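The Drinks Table: A Small Gallery

Filed under: Office Life, Things We Drink

Every July our floor gives up on coffee somewhere before lunch and turns to cans. Napaporn Luangrath proposed that we taste what people keep buying and write it down, so that the arguments in the kitchen could at least refer to something. We did it on a Thursday, on the good butcher-block table, and I was put in charge of the opinions. Other people had opinions too. Those are further down, edited for length.

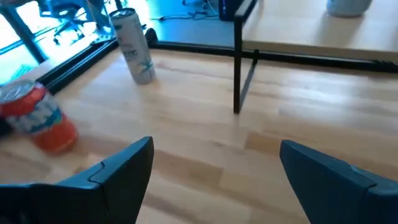

One lying down on the job, one still at its post. 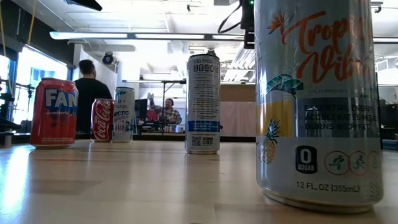

Celsius, Celsius Arctic, Coca-Cola, strawberry Fanta and a tall tropical number that promises "ESSENTIAL ENERGY" and then goes on promising.

The rules were simple and mostly ignored. Small paper cups, a cracker in between, no talking until everyone had written something. Évan Barbier talked. He also brought his own cup, a ceramic thing the size of a soup bowl, and argued that paper changes the flavor. It may well, but so does finishing a tuna sandwich thirty seconds before the first pour.

The cola went first, as a sort of tuning fork. There isn't much to say about cola that your dentist hasn't said already. Everyone gave it a seven, apart from Gwenaël Jacquet, who gave it a nine and wrote "correct" in the comments column.

Strawberry Fanta split the room. Anatole Aubert wrote that it tasted like being eight years old at somebody else's birthday party, and he meant this as praise. Valentin Gautier wrote "eraser." I went back for a second cup to settle the question and have to report that both of them are right, Anatole for the first sip and Valentin for everything after it.

The Arctic was the afternoon's surprise. I had been ready to be rude about a drink named after a climate, and then I drank all of mine and part of Napaporn's. It scored highest with the people who said beforehand that they never touch energy drinks – a group that was noticeably chattier by four o'clock.

As for the tropical one, I'll say that it has a great deal of label. Évan read portions of it aloud in the voice of a man selling a timeshare. Once poured, it was sweet and loud and went flat in the cup while we were still discussing the pineapple. Gwenaël asked for it to be scored separately for reading and drinking, and this was allowed.

Points were added up by Valentin, who has a spreadsheet for everything and a second spreadsheet for when the first one is questioned. Top score was 55 points, to the Arctic. The cola came second without seeming to try. I've been asked not to print the bottom score until Anatole has had a chance to appeal.

Next month is potato chips, provided we can agree on whether the ridged ones are a separate category. Suggestions go on the sheet by the fridge. Please write legibly, and please stop suggesting soup.

Comments (2)

Gwenaël: I stand by "correct."

Évan: It was half a sandwich.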